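The Ferry to Sillton

The ferry was canceled at noon and Rainer Hollmann found out at ten past. The woman in the ticket booth had already pulled her blind halfway down. She told him the wind was wrong and would be wrong until morning.

"Is there another way to Sillton?" he asked.

"There's the road. It's 57 miles around the bay. Do you have a car?"

He didn't have a car. He had a small suitcase, a coat that was too thin for November, and a cardboard tube with his brother-in-law's maps in it. He had promised to deliver the maps by evening. Henrike Hagedorn was going to look at them, and if she liked them she was going to pay for them, and then his sister could have the roof fixed.

He sat down on the bench outside the booth and called his sister.

"So go tomorrow," she said.

"She leaves tomorrow."

"Then I don't know, Rainer. Ask somebody."

There was only one person to ask. A man was loading crates of onions into a green van at the end of the dock, and a brown dog was watching him do it. Rainer walked over. The man's name was Rhydian Kneath and he was going as far as the mill, 14 miles short of Sillton. He would take Rainer for nothing if Rainer would hold the dog.

"What's his name?"

"Zulu. He gets sick if he can't see out."

So Rainer rode with the dog on his knees and the tube between his feet. The heater worked on one side only. Rhydian drove slowly and didn't talk much. After a while he asked what was in the tube.

"Maps of the bay. My brother-in-law drew them. He worked on the dredging boats and he drew the bottom every year, where the sand had moved."

"Was that his job?"

"No. He just did it."

"How many years?"

"Until he died. He'd do it at the kitchen table after supper. My sister used to put a cloth down so the ink wouldn't get on the wood."

Rhydian nodded. They passed a church and a gas station that had closed. The dog put his nose against the window and left a mark there. 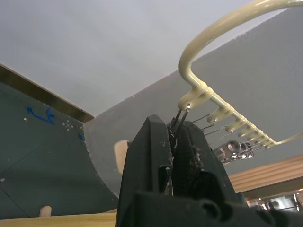
Wire loops under the rack.

At the mill the rain started. Rhydian had to unload, and he said there was a kitchen behind the office where Rainer could wait. A man called Malte Diekmann sometimes drove to Sillton in the afternoon for parts. Sometimes he didn't.

Rainer sat in the kitchen for an hour. He drank a cup of coffee and looked at the calendar on the wall and thought about unrolling the maps, but the table was sticky and he left them where they were. He had seen them all anyway. His favorite was an early one, where the channel ran close to the point and there was a tiny drawing of a seal on the bar. The later ones had no seals. The lines were better in the later ones, but he didn't like them as much.

Malte Diekmann came in at four. He was a heavy man in a wool hat, and he looked at Rainer's shoes first.

"You're the one for Sillton?"

"If you're going."

"I wasn't. But Rhydian says you've got Reinhold Ruppert's maps."

Rainer said yes, he did.

"I was on the boats with him," Malte said. "Eight seasons. He told me he burned them."

"He told my sister that too. They were in the attic. She went up there to see where the water was coming in."

Malte took off the hat and put it back on. Then he went to get his keys.

It was dark by the time they reached the coast road again. Malte drove much faster than Rhydian had. Twice he started to say something and stopped. When they could see the lights of the harbor he pulled over beside a wall and turned off the engine.

"Could I look at one?" he said. "Before she buys them."

They did it on the hood at first, but the wind got under the paper, so they sat back in the car with the light on and held a map open between them — Rainer had the left side and Malte had the right. It was the one with the seal. Malte followed the channel with his finger, without touching the paper.

"That's where we lost the anchor," he said. "Right there. He's marked it."

There was a small cross in brown ink. Rainer had always taken it for a stain.

"What time does she expect you?" Malte asked.

"Six."

It was ten to. Rainer looked at the map a little longer. Then he rolled up the others, put them back in the tube, and pressed the cap on.

"She doesn't know how many there are," he said.

Malte didn't answer. He folded his hat in half and laid it on the dashboard, and after that he held the paper flat on his knees with both hands while Rainer got out and walked down to the harbor with his suitcase.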